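Home | Reviews | Workshop Notes | Kits | Contact

Print this page | E-mail this to a friend

Kang hand kit: a long evening or two well spent

By Demetrius Mahmoud
Monday, March 14, 2022

I'd been wanting a proper hand for the arm at our shared workshop in Adstead for ages, and when the Kang kit came down to £219 in the Parnadow sale I gave in and ordered one (my wife was told a slightly smaller figure, and I'd be grateful if nobody corrected her). We had been getting by with a Zino two-jaw gripper, a sturdy little thing which I still like very much, but it does only the one job and I was itching for fingers.

The box is nicely packed, with every bag of screws labelled, and I can't tell you how happy that made me after the last kit I bought. The booklet is 42 pages long and mostly drawings. They are good drawings, too, until you reach the thumb, where the two halves of the joint are shown from the side that tells you least. I put mine together back to front, took it apart, had a cup of tea and did it again. Allow a whole evening for the thumb alone and you'll be in a much better mood than I was!

The wiring is easier than it looks. The leads are generous in length and the plugs only go in one way round. I did find the small hex key supplied was made of something close to cheese, so do use your own if you have a decent one.

Setting up took me another Saturday. The software wants each finger opened and closed in turn so that it can learn where the ends are, and it is rather strict about the order. Once that was done I had it picking up corks, sponges and a tennis ball, and I don't mind saying I called everybody over from the lathe to watch.

What I like best is the palm. It has a fine raised texture all over and holds on far better than the smooth pads I was used to – a plastic cup that used to slide straight out of the old gripper now stays put. The black finish does show up every speck of dust, and in a workshop there is always dust, so keep a soft brush handy.

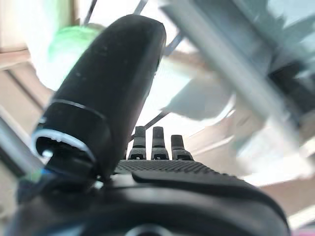 The big finger and its silver-grey ring, with three short ones and the textured palm beyond.

My grumbles are small. The glossy housing marks if you so much as look at it, and a spare finger costs £42 before postage, so I'd be careful what you ask it to lift. I would also have liked a printed list of the error codes, as I met number 143 four times and had to go hunting for it online. (It means a plug isn't fully home. Push harder.)

Would I buy it again? Yes, and I've already promised to help a friend build his in June.

Back to Reviews | Next review | Top of page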